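Oravec: Siege of Lulberg

Oravec: Siege of Lulberg is a turn-based tactics game for one or two players. It is the third game in the Oravec series and the first to be set entirely in one city. You command a garrison of up to 12 units through a winter siege, moving them street by street across the walls, markets and canals of Lulberg while the army of Prustis camps outside.

You don't need to have played the earlier games. The story begins in January, on the morning the gates are shut, and the opening chapter introduces each of the main characters as they report for duty. Players who finished Oravec: The Salt Road will meet a few familiar faces, including the quartermaster and the two bridge wardens, but their past is explained where it matters.

How it plays

Each battle takes place on a square grid. Your units act first, then the enemy, and a battle usually lasts between eight and fifteen turns. Every unit has two actions per turn. Moving, attacking, bracing, reloading and opening a door all cost one action. Carrying a wounded unit costs both.

The main change from the earlier games is that the map stays as you left it. A wall knocked down in chapter two is still down in chapter nine unless you have paid to rebuild it. Barricades, burnt roofs and flooded cellars also carry over. Repairs are paid for in timber and coin, and the city starts with 3,000 coin in the treasury. On the hardest setting it starts with 1,000.

Between battles you spend time in the citadel. You can train units, assign guards to the districts, hear petitions and send out foragers at night. Foraging is a gamble. A party that goes out at midnight may come back with grain, with a new recruit, or short of a man. Units lost on a foraging trip are gone for the rest of the campaign, the same as units lost in battle. Permanent loss can be switched off in the options at any time.

Units and classes

There are 16 classes, of which five are new to this game. The Sapper can dig under a wall and come up behind it three turns later. The Lamplighter sees further in night battles and lights up squares for archers. The Bellringer calls reserves from a neighbouring district once per battle. The Ferryman moves freely along canals and can carry one other unit. The Fur Guard are heavy infantry from the northern hills, slow but unaffected by snow and ice.

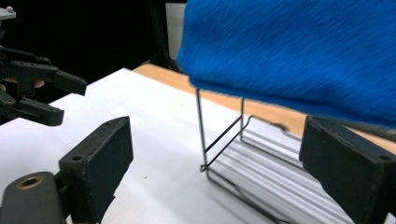
Blue plush fabric with a long, soft pile.

Classes returning from The Salt Road have been adjusted. Crossbows now need reloading after every second shot. Cavalry are still available, but there are only four stables in Lulberg and horses are expensive to feed once the grain runs low. Healers no longer gain experience from treating units that aren't hurt.

Each unit has one loyalty, to a district, a guild or a commander. Loyal units fight better when defending whatever they are loyal to, and may refuse an order that harms it. Loyalties are shown on the unit card before each battle.

Game modes

Campaign: 24 chapters with three possible endings. The branch you follow depends mainly on which districts are still standing by chapter 18.

Single battles: 30 maps with adjustable forces. All maps are open from the start.

Two-player: one player defends and the other attacks, on the same machine or online. Matches can be played live or a turn at a time, with up to a day allowed for each turn.

Map maker: build your own districts and share them with other players. A custom map can hold up to 300 placed objects and up to 2,000 squares. The campaign rules for lasting damage can be turned on for a linked set of maps.

Difficulty and assistance

There are four difficulty settings, and you can change between them at any point between chapters. The easiest lets you take back a full turn as often as you like. The standard setting allows three take-backs per battle. The two harder settings allow none, and enemy commanders will retreat and return later in the campaign if you don't finish them.

Text size, battle speed and the colours used for friend and enemy can all be changed. All spoken lines have subtitles. The game can be played with a controller, with a mouse, or with the keyboard alone.

What is in the box

The standard boxed edition contains the game disc, a folded map of Lulberg and a 40-page printed handbook covering the classes and the citadel. The handbook is in English only. The download edition includes the same handbook and map as files.

Save games from The Salt Road can be brought over. Doing so adds one veteran unit to your garrison and changes some of the dialogue in the first four chapters. It has no effect on the endings. Save games from the first Oravec can't be used.

An internet connection is needed for two-player online matches and for sharing maps. The campaign and single battles can be played offline after installation.

Credits

Oravec: Siege of Lulberg was made by Diltitz Games. Design by Mhairi Dow and Dirk Wiegand. Written by Yolanda Ambrose. Art direction by Liudmyla Zinchenko. Music by Greer Cowie. The soundtrack is sold separately and has 31 tracks, including four that were recorded for the game and not used.

Returns

Unopened boxed copies can be returned within 30 days of delivery. Faulty discs are replaced free of charge; please include your order number and a short note of what happens when you try to run the game. Download codes can be refunded up to the moment they are redeemed.

Contact us | Delivery and returns | Copyright Diltitz Games, all rights reserved | Back to top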